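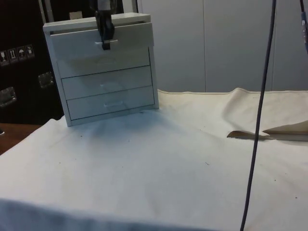
*Top drawer, gripper at the handle*

**cillian_foley**
Drawer set for Mutiso, July 2020. We have 88 demos so far and want 500. Should I keep the ones where the cabinet sits at an angle?

**hidow27**
Keep them. If it's always square on, the arm only learns square on.

**GGilmartin**
Disagree. Get the straight ones solid first, then add angles. We mixed them in March and couldn't tell what was failing.

**cillian_foley**
I'll tag the angled ones so we can train with or without them.

**GGilmartin**
Fine by me. Tag which drawer too.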